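Comprei o leitor de brincos Bodon em dezembro, por 865 euros, depois de duas feiras agrícolas a ouvir a mesma conversa no stand da marca. Prometiam "a manada inteira no telemóvel". Tenho 70 vacas de carne e um caderno de capa dura que nunca ficou sem bateria, portanto não era o cliente mais fácil de convencer.

## O que faz bem

Lê. Encosta-se à manga, o animal passa, ouve-se o apito e o número fica registado. A 20 centímetros do brinco apanhou quase todos à primeira, mesmo com as novilhas a empurrar. O punho aguenta-se bem com luvas e a memória guarda 2000 leituras, muito mais do que preciso entre duas descargas.
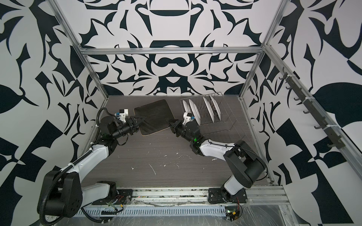

*Bancada de tampo cinzento-escuro, com padrão a preto e branco nas paredes.*

## O que me irritou

A aplicação. Para passar as leituras para o computador é preciso criar conta, confirmar a conta, aceitar três páginas de condições e depois descobrir que o ficheiro sai num formato que a minha folha de cálculo abre com as colunas trocadas. O apoio respondeu em dois dias com um manual que eu já tinha lido.

A tal "gestão sanitária inteligente" é uma lista de datas. Escrevo eu a data da desparasitação, escrevo eu a data da próxima, e o programa avisa-me no dia que escrevi. O caderno faz o mesmo, e mais barato.

Há também a bateria. No folheto dura um dia de trabalho. Na minha manga, com frio e vento de norte, começou a piscar a meio da tarde - e ainda faltava um lote inteiro. 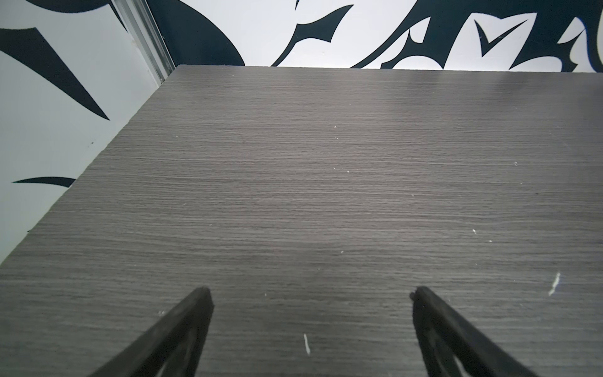 Jocelyn Sawatzky escreveu-me a dizer que estou a ser injusto com a bateria: usa o mesmo modelo há duas épocas, desliga-lhe o Bluetooth enquanto lê e só o volta a ligar para descarregar, e assim chega-lhe ao fim do dia. Experimentei. Melhora, sim senhor, mas perde-se a leitura em directo no telemóvel, que era metade do anúncio.

## Vale o dinheiro?

Para quem vende muitos animais e passa a vida a copiar números à mão, talvez. Para uma exploração do meu tamanho, o Zustora que um vizinho me emprestou lê igualmente bem, sem ecrã a cores e sem conta nenhuma para criar. Fico com o Bodon porque já o paguei, e o caderno continua no bolso do casaco.

Nota: 3 em 5. Subo para 4 no dia em que arranjarem a exportação.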